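January, 4:10 pm. Small packs, kids' range, second look

Kátia Fagundes wants the sheep pack moved to the "keep" pile. I'm not there yet. The Rotadby sheet calls it a daily pack for ages 4 and up, and I have trouble with nearly every word of that. Daily how? The plush head on top is white and fluffy, and it is going to be gray by spring. The sheet says "wipe clean." I'd like to see somebody wipe fleece.

Straps next. I still don't like loose webbing on a bag this size. The Asness sample had its ends folded and stitched down, which looked dull and worked fine. On this one an end just hangs. Kátia says parents trim them. Maybe some do. I never have.

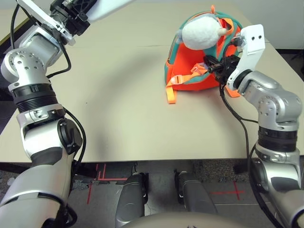 Sheep pack on the beige table, loose strap end trailing onto the tabletop.

Color I'll give them. Orange-red with teal piping on the zipper seams, easy to spot on a row of hooks. The zipper pull is small, though, and orange like everything else. Try that with mittens on. Chaturvedi used a fat cord loop and I don't see why we wouldn't ask for the same.

Buckle: plastic. Sheet claims 300 open-and-close cycles "without loss of grip," no word on who did the counting or what the grip was to start with. If a kid works it 6 times a day that's 50 days. Not a number I'd print.

To do:
- ask Rotadby if the head comes off for washing
- get the Kutinari pack back from the upstairs shelf, compare strap lengths
- weigh it with a lunch box in, 11 oz is supposed to be the empty weight and I doubt it
- Kátia to find the wash notes from last time

Leaving it on "maybe" until the head question gets an answer.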